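# Flamance packing line going automated – who's been thru this already?

**tapegun_tina**

Snack packing, second shift, Ploratier building. They told us at the pre-shift that Flamance is putting two picking cells on the end of line 4 after the holidays. We hand pack the small bags into mixed cartons right now. No layoffs "planned", whatever that means. Anyone worked next to these things?
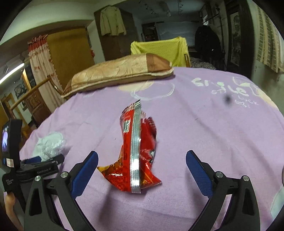
What gets me is how they think it'll handle soft packs. Boxes fine. Cans, fine. But a crinkly bag never lands the same way twice, and it's shiny, and half the time the corner is folded under. I pick one up without looking. Been doing it nine years.

Mostly want to know about hours tho. And whether the quota goes up for whoever's left on hand pack.

---

**dockrat40**

Went thru it at Soltero, different product. Quota went up. They'll tell you it won't. We were at 652 cartons a shift for the crew and the first month it stayed there, then it was 652 with two less people on the belt.

Get the number in writing before they switch on.

---

**mellow_yeast**

> a crinkly bag never lands the same way twice

Yeah and the old suction cups were terrible at it. Bags with a hard crease, the cup just won't seal. Two-finger type with soft pads does better but slow. Ours was slower than any person on the floor. Didn't matter, it doesn't take lunch.

---

**pallet_jackie**

Gonna disagree with dockrat. We got cells from Adamczyk two years back and my job got better. My wrists were shot from carton packing. Now I clear jams, swap totes, watch the reject chute. Same pay, a lot more walking. I sleep at night.

Not saying it's like that everywhere.

---

**dockrat40**

Same pay for watching three machines when you used to do one job. That's a pay cut with extra steps. Glad your wrists are ok tho, mean that

---

**pallet_jackie**

One machine and a chute. But ok, fair, they did add a second cell later and there was no raise with it.

---

**tapegun_tina**

Update from break – supervisor says 147 people in the building and "everyone keeps a seat". Asked if that's thru spring or forever. He said he'd get back to me. Also they want sign-ups for tech training, 40 hours, paid, but only on days. I've got kids, I'm on seconds for a reason.

---

**mellow_yeast**

Sign up anyway and push on the schedule. At our place the folks who took the training first got the cell jobs and everyone after got whatever. Ask if they'll run a class on your shift, they did for us once enough people put names down.

---

**brk_room_coffee**

Night shift here. Nobody's mentioned the boring part: it's quiet now. Used to be six of us on the belt talking all night. Now it's me at one end and a guy at the other, and we wave. Lost more than I figured I would with that. Pay's fine.

Also the jams. Torn bags all over the floor, you will be sweeping chips.

---

**dockrat40**

lol the chips. yes

---

**pallet_jackie**

Tina, ask what they're counting as a jam and who gets dinged for downtime. Ours went on the operator's sheet at first, even when it was a bad batch of film. We fought that one and got it changed. Should've asked on day one.

---

**tapegun_tina**

Good one, writing that down. So far: quota in writing, seconds training, downtime sheet. Somebody on firsts heard the target is 2,000 bags an hour per cell, which I don't buy, not with the film we've been getting.

Putting my name on the sheet tonight. Will post when I hear about the class.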